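Janance Dual-Arm Bench Cell
Planning and Ordering Information

Product line: Janance benchtop cells
Supplied by: Faltitz
Controller: Tawhiri 22
Price: on request, quoted per site

Overview
The Janance cell is a two-arm workstation for light handling of labware and small parts. The arms mount on opposite sides of an aluminum frame and share one work surface. Both are driven by a single Tawhiri 22 controller, which is ordered as a separate line item.

What is included
Two arms with parallel-jaw grippers
Frame rails, corner clamps and brackets
Cable set, 5 m
Mounting hardware

Not included
Table top
Controller and monitor
Vekela fixture plates (order code V-101)
Floor anchors

Space and services
Allow 1000 mm of clear floor on each side that carries an arm. The controller desk may stand on either side, within reach of the cable set. Floor cables must be routed or covered before acceptance - the installer will not sign off on loose runs across a walkway. A level concrete floor is preferred. Raised floors need a load check by the buyer.

Budgeting
Most first orders leave out the fixtures. Plan for one carrier per dish format, plus a spare set of gripper fingers for each arm.
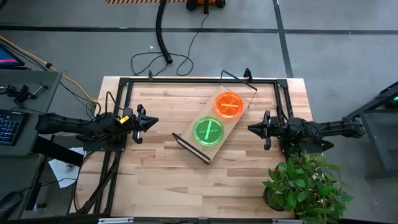 Finger shape affects price more than arm reach does. Pointed fingers suit rims and thin edges. Wide pads suit boxes and bottles and are quoted separately. Fingers can be changed on site with a hex key, but both arms must be recalibrated afterward.

Lead time
Standard cells ship in 5 weeks. Orders with custom fingers are scheduled after drawing approval. The current price list is valid through May.

Service
Remote support is included for the first year. On-site visits are billed by the day, travel extra.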